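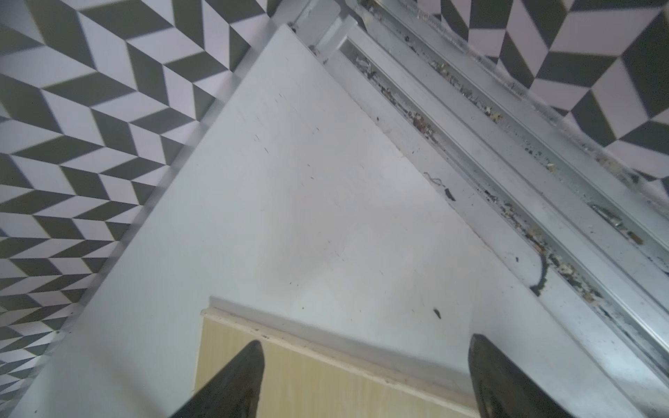

White board, pale yellow wood-grain panel and aluminum rail. Debris in the rail grooves.

Ticket 1558 — Bench surface: debris in rail, marks on board, easel placement
Opened by: Maritza Quispe
Assigned to: Efraín Restrepo
Site: Norbridge, display prep room
Priority: Low
Status: Closed

Reported problem
The grooves in the aluminum rail hold crumbs, dust and small bits of paper. Fragments are beige, brown and black. The white board next to it is mostly clean, but there are specks and short dark marks toward the corner. A few tiny specks also sit on the cream-white strip bordering the yellow panel. I need to know which marks are dirt and which are damage before we set stock down on it.

12th July, first reply (Restrepo)
Please don't use compressed air on the rail. It moves the debris onto the board and we get the same ticket again. Vacuum with the narrow nozzle along the full length of each channel, then run a dry nylon brush through and vacuum a second time. Wipe the board last.

For the dark marks: damp microfiber, one drop of dish soap, light pressure. If a mark stays, try a white vinyl eraser. Anything still there after that is a scratch. Do not use the Daltedex cream on the board. It is an abrasive and it dulls the finish.

Reply (Quispe)
Rail vacuumed twice. Bits of paper came out on the first pass, most of the dust on the second. One channel had a packed section near the end that needed a wooden skewer. Loose specks wiped off. The short dashes near the corner did not respond to soap or eraser, so I am logging them as scratches. They do not catch a fingernail.

Second item, same bench. The easels and the large panel need a fixed arrangement. Fredy Cusi's layout sheet has the panel flat and the easel folded. Gladys Usuga's has both up. Which one is current?
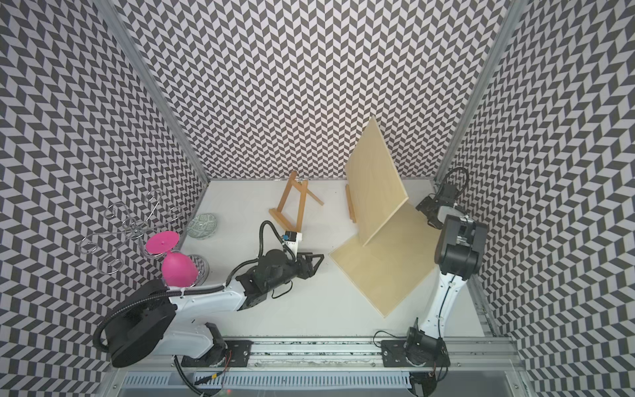 Reply (Restrepo)
Usuga's sheet is current — Cusi's predates the second easel. Small easel in the middle, legs splayed toward the back wall. Large panel to the right of it, leaning on the second stand, with the flat board under it. The wire wine rack stays on the left, magenta glass upside down in it.

If the panel creeps, put a strip of the Alvarado non-slip liner under its lower edge, cut to 100 mm. Don't tape it. Tape residue on light wood takes longer to remove than the panel takes to reset.

Reply (Quispe)
Liner fitted. Panel left leaning for 12 hours, no movement against a pencil tick on the flat board. Pencil tick erased.

Resolution
Rail cleaned. Surface marks recorded as cosmetic, no board replacement ordered. Cusi's layout sheet withdrawn from the Ploltov folder. Rail vacuuming added to the October bench check, owner Heriberto Condori. Reopen under this number if debris is back before then.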